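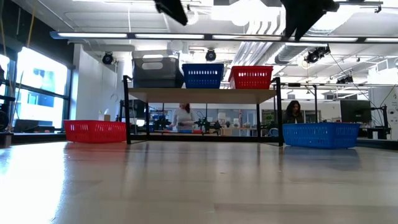

Blue and red baskets, shelf on the table

Community Help > Sport > Football > Playing and coaching

We keep throwing away leads in the last 10 minutes, what can I do?

Posted by Henrike Petersen, 25th March

Hello all, long-time reader, first time I've had the nerve to write anything. I look after a women's eleven-a-side team called Florham Rovers (I say look after, I'm manager, kit washer and occasional left back when we're short). We're in a small local league, Sunday mornings, and we are having the strangest season.

We start really well. Nearly every week we're in front at half time and playing some lovely stuff, and then from the 80th minute we go to pieces. Yesterday we were two up against Fekden Town and drew. The week before that we were one up and lost. Same thing in the cup at Brirnon, where we were cruising and then let in a header from a corner and another one straight from losing the ball at kick-off, which I have honestly never seen before in my life.

It's not one player. I've gone through the goals in my head and it's been a different person's mistake each time. I thought it was fitness, so we've been doing more running at training on Wednesdays. They hate it and I can't see any difference. I've tried putting on an extra defender late on and that seemed to make it worse, we just sat on the edge of our own box and got pelted. I've tried telling them to keep attacking and we got caught on the break.

We've got our last handful of games coming up and there's still an outside chance of going up. I also want people to enjoy it, and at the moment they come off looking as if somebody's died, even when we've drawn.

A few things that might matter. We have rolling subs and usually a full bench, although a couple of them are new to football this season and I worry about throwing them on when it's tight. Our keeper is good but very quiet. Our captain plays up front. And I do shout a lot from the side, which my partner says is "audible from the car park".

Has anybody had this and got out of it? I'll try anything at this point.

Pierina Mancuso

Oh Henrike, I could have written this myself two seasons ago! I had an under-16 side and then an adult team with exactly this problem, so here's what I'd do, in no particular order because I'm typing on my break.

First of all, drop the extra running. If they were dying on their feet you'd see it, people would be walking back and not tracking runners, and you'd see it from the hour mark as well. What you're describing sounds much more like a team that remembers, as the game gets near the end, that it always goes wrong near the end. The legs go heavy because the head is busy. You can run them up and down a hill all spring and that won't shift it.

What helped mine was practising the actual situation. We'd finish every training session with a short match where one side started a goal up with ten minutes to play. I gave it a proper story (you're one up away from home, their big centre half has gone up front, the ref hates you) and I'd make some unfair decisions on purpose. The first few times they were hopeless and cross with me. After a while they started sorting it out between themselves, which was what I'd been after all along. Swap the teams round so everybody gets a go at defending the lead and everybody gets a go at chasing it. The chasing side learns a surprising amount too, mainly about how annoying it is when the other lot just keep the ball by the corner flag.

Second, the restarts. You mentioned a goal from a corner and one from your own kick-off, and to me that's the big clue. Sit down with a cup of tea and work out how many of the late ones came within a minute or two of something stopping: a goal, a sub, an injury, a throw-in that everyone argued over. I bet it's most of them. People switch off when play stops, and when they're nervous they switch off even more. We brought in one silly rule, which was that after any stoppage everybody had to point at the player they were marking and say her name or her number out loud. They felt daft. It worked. From your own kick-off, have a dull plan. Ours was back to the centre half, long down the right-hand side, everyone up. No thinking needed.

Third, subs. Please use your bench and use it early! With rolling subs there's no reason for anybody to be on her knees at the end. I'd put the newer players on in the first half, when the game is calmer and there's time to put things right, and then you've got your steadier ones rested for the finish. It's kinder on the new ones as well. If the first time you play all morning is with five minutes left and everyone screaming, of course it's horrible. I had a girl who used to feel sick on the bench waiting for it, and once she was starting matches she was a different player.

And don't make three changes at once when you're defending a corner. I did that. We conceded. I still think about it in the bath.

Fourth, and I'm saying this with love, the shouting. I was a shouter too. I asked a friend to film me for one match (just me, not the game) and I was mortified, I said "concentrate" over and over, which tells a person nothing at all. All they hear is that you're frightened. Now I pick one or two useful words, "squeeze" for pushing up and "hold" for staying where they are, and otherwise I try to stand with my hands in my pockets. If your captain is up front she's a long way from the trouble, so choose somebody at the back to be in charge of the line for the last bit. It doesn't need to be the loudest person. And give your keeper just a few set words, "keeper's", "away", "out", and practise them with her. Quiet keepers are often quiet because they're not sure what they're supposed to be saying.

On whether to attack or defend: neither, I'd say! Keep the same shape you've been winning with. Your striker can run into the corners instead of at goal, your full backs can stay home, but don't add a defender just for the sake of it. Every time I did that we lost the midfield and the ball kept coming straight back.

Hope some of that's useful. Let us know how the next one goes, I'm invested now.

Settimio Bianchini

Fitness. Sorry but it always is. People say it's in the mind but the mind goes when the legs go. We did 300 metre runs, jog back, go again, all the way through to June one year and nobody caught us late on after that. Make them do it with the ball if they moan.

Also mark the back post at corners.

Amr El-Sayed

I'm a referee, so I'm looking at this from a slightly different spot, usually with somebody complaining in my ear. I'd go along with most of what Pierina has written, but I'll add a few things I see week in, week out at this level.

Free kicks. Teams hanging on to a lead give away so many cheap ones. A tired or worried player dives in thirty yards out with her opponent facing the wrong way and going nowhere, and up comes the whole other team for the set piece. If you tell your players just one thing for the closing stages, I'd make it "stay on your feet". Stand her up, show her towards the touchline, wait for help. If you could cut out the silly fouls you'd probably cut out a good share of the corners as well, as one tends to lead to the other.

Time. I get asked how long is left from the moment a team goes in front, and the side asking is nearly always the side that concedes. I don't mind telling people when I can, but once the players are thinking about my watch they've stopped thinking about the ball. You could have one person on your bench in charge of the time and everyone else banned from asking. And don't let them start wasting it too early. I'll add it on if I think it's being done on purpose, and you may get a caution for your trouble, so you've gained nothing and wound up the opposition.

Arguing. After a decision goes against them, players often carry on the discussion with their backs to the ball, and the other team takes the throw quickly. I've stood there and watched a goal go in while a defender was still explaining to me why it should have been her throw. She might even have been right. Pick one person who's allowed to talk to the ref and have the others get back into position.

I would disagree with Settimio a bit. Fitness matters, sure, but Henrike says they've already done the extra running and nothing changed, so I wouldn't put 100 per cent of the blame there. With this few games left you're not going to build much more of it anyway, and sore legs on a Sunday could set you back.

One last thing, have a word with them about the draws. A point away from home in a tight league isn't a funeral. I did a season of Pellegrini Cup ties where one side came off beaming after a draw and the other side looked wretched, and it was the same match.

Henrike Petersen

Thank you all so much, I didn't expect this much help! Pierina, I went back through the late goals as you said and nearly every one came just after a stoppage. I feel a bit silly for not spotting it. We're trying the one-goal-up game on Wednesday and I've told the team they've got to point at people, which got a laugh at least.

Amr, the free kicks are definitely us. Our right back has already been spoken to (nicely). She says she'll be our official ref-talker instead, and I'm not sure that's wise.

Settimio, I'll do the back post. I'm not telling them about the 300 metre runs.

My partner has offered to film me on the touchline. I've said I'll think about it.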